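Lurnari Round Waste Bin, Open Top

Sold by Kimelbridge Home and Workplace
Product code: 594
Sold singly or in packs of 24

The Lurnari is an open-top bin for offices, hallways, utility rooms and kitchens. It has no lid, no pedal and no moving parts. You drop the rubbish in and lift the liner out when it is full. The round shape goes into corners where a square bin would catch on a door or a cupboard, and there are no sharp edges at shin height.

We have stocked the Lurnari for a long time and it is still the bin we sell most of to small offices and letting agents. It is light enough to carry up stairs with one hand. The inside wall is smooth and can be wiped with a damp cloth and ordinary washing-up liquid. Please don't use bleach or scouring powder, as both will dull the rim over time.

Where to put it

A narrow corner is fine. Leave enough space above the bin to pull the liner straight up, and check that any door nearby can open fully without knocking it. If the bin is going beside a packing bench or post table, think about one of the larger sizes. Plastic wrapping takes up a lot of room even when it weighs almost nothing, and a small bin will look full after a couple of parcels.

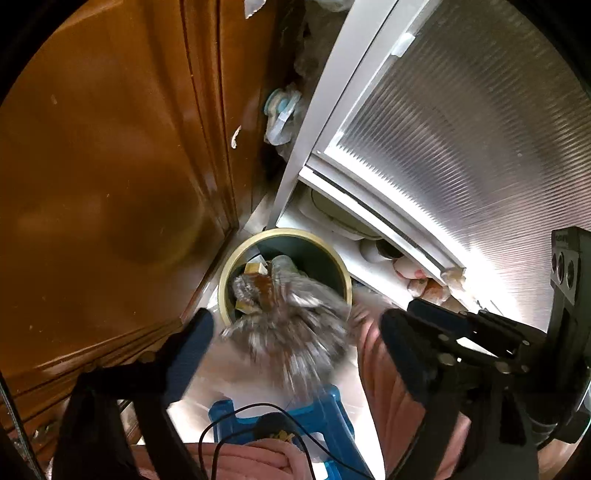
Can I use the bin without a liner?
For dry rubbish such as paper and packaging, a liner is optional. For food waste or anything wet we recommend one, as the bin is not sold as watertight.

Liners

Rollico medium liners fit the Lurnari with enough left over to fold down outside the rim. They come on a roll and tear off cleanly. We sell them in boxes of 300. Tie-handle liners also fit, but the handles tend to hang outside the bin, and some customers find this untidy.

If you already have Ekström liners left from another bin, the medium size will do. The small size is too tight and splits when pulled over the rim.

Emptying and care

Empty the bin before the contents rise above the rim. Press light packaging down by hand only if you are sure there is no glass or metal underneath. Rinse the bin every few weeks and let it dry upside down. Stacked bins should be dry first or they will stick together.

Delivery and returns

Orders placed before noon leave our warehouse the next working day. Packs of 24 come nested in one carton. Unused bins can be returned within 2 weeks of delivery, and we will refund the price once they are back with us.

For larger orders, or to ask for a single bin to try first, please contact Jocelyn Kennedy in our sales office.

Page last updated Thursday, May 3, 2018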